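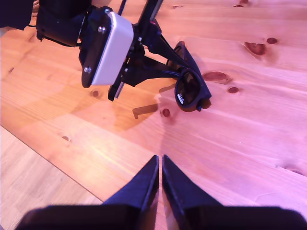
Black sunglasses, pine tabletop, pink light.

Ticket: Prurnwood ebook, chapters out of order after upload
Product: Jidance converter, export to Domeo store
Opened by: Ogbonna Press
Priority: high
Status: open

Problem
Uploaded the final Prurnwood file this morning. 26 chapters in the manuscript, all fine in Jidance preview. On Domeo the table of contents jumps from chapter 6 straight to 10, then the missing ones turn up after the epilogue. So the villain is dead before anyone meets him. Preorders go out in August, need this sorted.

Tried so far
Re-exported with default settings — same.
Cleared the heading styles in the manuscript and reapplied. Same.
Deleted the prologue (it has no number, thought that might be it). No change, put it back.
Different browser, no diffrence.
Renamed chapters to words, "Seven" instead of "7". Now they sort alphabetically, which is worse. Undone.

Update, 2:40 pm
Support asked for the log. Attached. Progress bar gets to 100 percent both times, no error shown. One warning, "duplicate anchor," no line number. Which anchor??

Update, 4:15 pm
Found it maybe. Chapter 7 was pasted in from an old draft and carried its own bookmark, same name as the one in the epilogue. Removed it, exported again, order is right in the Domeo preview. Not live yet so leaving this open.

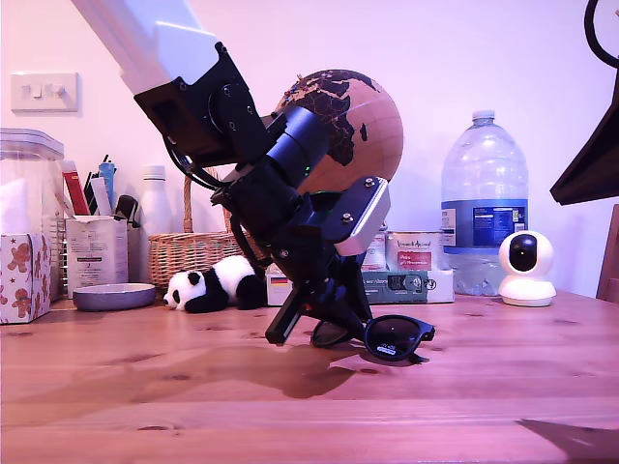
Second thing while I have you — the scene break ornament comes out as an empty box on Domeo. Fine in Jidance. It's a custom glyph, little compass. Can we swap it for a small image instead? Would like a plain globe, tan on white, like the cork one behind the sunglasses. No country names, too small to read on a phone. What size and file type does Domeo take? Help page only talks about covers.

Waiting on: ornament specs, and confirmation the chapter order holds once its live.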